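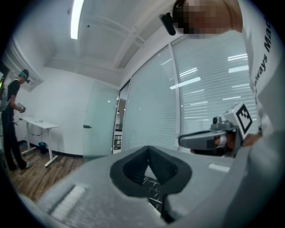

*Back room, standing desk side. The gripper with the marker card is the style we're pricing.*

**Handheld grippers: buy two more sets or wait?** (10/1/19)

**kyliesut**
OK so I've been handed the equipment budget for the rest of the year and I need a sanity check from people who've spent real money on this stuff. We want more handheld grippers, the kind with the little camera on top and a marker card on the end. Iltitz quoted us 2,000 a pair, with cables but no spare fingers. Gresula is cheaper on paper but they want us on a yearly calibration plan. I'm leaning Iltitz. Talk me out of it?

**vnepia**
Ask what the fingers cost before you do anything! We went with Iltitz and the jaws were 99 each, and we went through five before the summer was over. That was a line I didn't have in my budget and Dorothy Bellamy (she signs off on everything here) was not amused.

**Ngaio_W**
> Gresula is cheaper on paper

Cheaper off paper too, in my experience. The calibration plan sounds like a rip-off but I used it every single time it was offered. If your camera mounts get knocked you're going to pay someone to sort it out, even if that someone is you on a Friday night.

**vnepia**
Disagree, sorry. Calibrating is a morning's work once you've got a decent printed board. I'd never pay yearly for it.

**Ngaio_W**
A morning for you maybe – you've been doing it for years. Kylie's got new people starting.

**paora_h**
Can I ask about the room? I see two people in there and a desk against the wall. If you add two more sets, where do they go? We bought kit first and then had to buy tables, and the tables took longer to arrive than the grippers did. Standing desks are great by the way, get another one of those.

Also budget for cables. Everybody forgets cables. I put in a second order with Cheng every October now and I still run short.

**kyliesut**
Good point on the desks, I had zero in the sheet for furniture. And I emailed Iltitz about the fingers, so thanks Vaughan. They say they'll do a spares bundle but won't give me a price until I commit to a quantity, which annoyed me a bit.

**vnepia**
Yep, they did that to us as well. Tell them you're talking to Gresula.

**Ngaio_W**
Or, wild idea, really talk to Gresula :)

**paora_h**
Has anyone tried the Rultness ones? A friend's lab has a pair on loan and likes the weight, but I haven't held one myself.

**kyliesut**
Not yet – will ask for a loaner before I sign anything. Budget's due next week so they'd better be quick.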